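Gurelmont Kitchen Episodes: Open Day Release

README and data card

Maintained by: Hemant Sisodia and Yaowalak Nakpan, Gurelmont Robotics Laboratory
Contact for access: Samuele Piras

1. Summary

This release contains the simulated kitchen episodes shown to visitors at the Gurelmont open day on Monday, March 2, 2020. A single white robot arm with a two-finger gripper works at a kitchen counter, handling small food items and moving them in relation to a bowl. All episodes were rendered in the Zolier simulator. No physical robot was used for any part of the recording.

The release holds 344 episodes. Of these, 61 were run by visitors under staff supervision. The remainder were run by laboratory staff before the doors opened and are marked "staff" in the operator field.

2. The demonstration

Two stations were set up in the ground floor teaching room. At the first, Kwan-ho Tai gave a short talk on the simulator and let visitors change the viewpoint. At the second, visitors steered the arm with a hand controller while Silvan Fuchs watched the session log and reset the kitchen between turns. Each turn was limited to 1000 simulation steps at first. The limit was raised to 2000 steps after the morning session at the request of several school groups.

The kitchen has sage-green cabinets, a marble counter and a white sink. Its layout was kept the same for every visitor. Small objects on the counter, such as the milk carton and the egg, could be moved between turns.

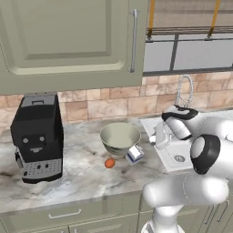
Visitors were given a written instruction card before taking the controller. The text of the card is stored with each episode in the instruction field, in the language in which it was read. Most are in English; a small number are in Italian or German.

3. Contents of the release

episodes/ -- one folder per episode, with arm joint positions, gripper state and object positions at each step
video/ -- rendered views, silent
cards/ -- instruction card texts
operators.csv -- operator type only (staff or visitor); no names or ages
resets.csv -- starting position of each movable object

Joint positions are given in radians and object positions in meters. The origin is the front left corner of the counter. Users of the earlier Varkitik release should note that its origin was at the base of the arm, and that the two sets cannot be joined without conversion.

4. Labels

Each episode carries one of three outcome labels: complete, partial or stopped. Labels were assigned by Yaowalak Nakpan from the object position logs and checked against the video by a second reader. Where the two readings differed, the episode was labeled partial and a note was added.

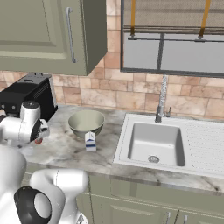

An episode labeled stopped was ended by staff or by the operator before the step limit. It should not be treated as a failed attempt. Several visitors simply handed the controller to the next person in line.

5. Known limitations

The visitor episodes vary a great deal in pace, with long pauses during which the operator was speaking to staff. These pauses have been left in. Contact between the gripper and light objects is less reliable than contact with the bowl, and cartons may slide farther than expected. The renderer used the Hrubý lighting preset throughout, and the release is therefore not suitable for work on changes in lighting.

Episodes recorded before the step limit was raised are marked "short" in the index.

6. Privacy and terms

No sound or images of visitors were recorded. The data may be used for teaching and non-commercial research with credit to the laboratory. Requests for other uses should be sent in writing to Samuele Piras.

7. Changes

1.0 -- first release
1.1 -- April update; corrected units in resets.csv, added missing German card texts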